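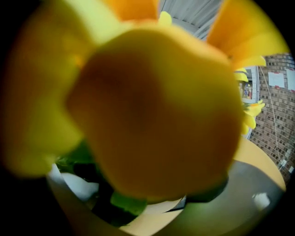 COMMUNITY NEWS

Girkham Winter Craft Market Returns This December With 27 Makers

Girkham, 2024-11-16 — The Girkham Winter Craft Market is coming back for four days this December, and we can't wait to open the doors! Zondeck, which runs the market with the Tóth bakery, has 27 makers signed up, selling pottery, knitwear, candles and flowers that never need watering.

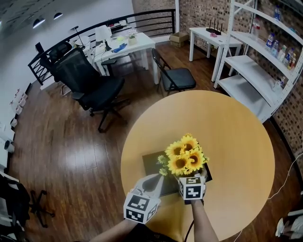 Last year's market raised $258 for the Dadeo Reading Room, and every cent went to new picture books. We'd love to beat that. Entry is free — just drop something in the jar if you can — and the bakery will have hot cider and seed cake until closing.

Makers who still want a table can sign up at the Zondeck front desk. We have four left.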